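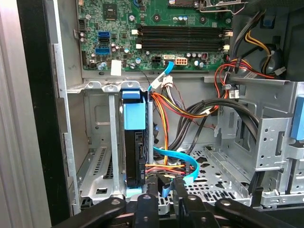 How long does a student team get to program its arm for the cable task?

Six weeks, counted from the day the practice machine is delivered to the school.

The practice machine reached the Warkport robotics club in the second week of May, which left the team with four. The shipping form said six. The team captain wrote to the league office at Semwal, and the office replied that the date on the form was the date that applied. The captain filed the reply in the binder and did not write again.

The task was short. The arm had to reach into an open desktop tower, take hold of a SATA connector at the drive end, pull it straight back, and set it into a second port without touching the fan. Each run was limited to 604 seconds. Points came off for contact with the memory slots, for pulling by the wire, and for any stop command sent from the keyboard.

The league supplied the tower and the rule sheet. The club supplied the arm, which had been bought used with money from a grant of 2,000 dollars and was listed in the inventory as Zorkier. The name came from a decal on the shipping case. The motor controller was a Flulex board with one dead channel. The dead channel had been assigned to a light the team no longer used.

The first week went to calibration. The programmer wrote a routine that touched the tip of the gripper to four points on a steel plate and solved for the offset. It gave a good answer in the morning and a worse one in the afternoon. The mechanic found that the mount loosened as the motors ran, tightened it, and marked the bolt with paint. After that the two answers agreed to within a millimeter.

In the second week they worked on the grip. A SATA connector is narrow, and the plug is held by friction or by a small metal clip, depending on the cable. With too little force the fingers slid off. With too much, the housing bent and the arm pulled at an angle. The programmer ran 30 trials at each setting and entered the results in a table. The best setting worked in 22 of them.

The captain asked what happened in the other eight.

"It pulls before it has closed," the programmer said.

"Then make it wait."

"It does wait. The wait is fixed. The fingers are slower when the arm is pointing down."

The programmer replaced the fixed wait with a check on motor current. When the current rose and held for a fifth of a second, the grip was treated as closed. The change was nine lines. It took two evenings, most of which went to finding a sign error in the fourth line.

The third week was lost to exams. The mechanic came in once, alone, ran the calibration, wrote down the offset, and shut off the power. The entry in the binder read "no change."

The trial run was held on Tuesday, May 19, 2026, with a judge on a video call. The judge asked that the club not speak to the machine. The captain said that they did not usually speak to it. The mechanic looked at the floor.

The arm moved in from the front. It stopped above the drive cage and corrected to the left by an amount that the log gave as 1.8 millimeters. The fingers closed. The current rose, dropped, and rose again. The programmer had not seen it drop before, and placed one hand near the keyboard and kept it there.

A stop would cost 15 points. A bent port would cost 40, and the tower would have to go back to Semwal.

The current held. The arm began to pull.

The judge, who could see only the back of the case, asked whether anything was happening.

"Running," said the captain, and wrote down the time.

This site uses cookies to remember your reading preferences. By continuing to browse you accept our cookie policy. Accept | Manage settings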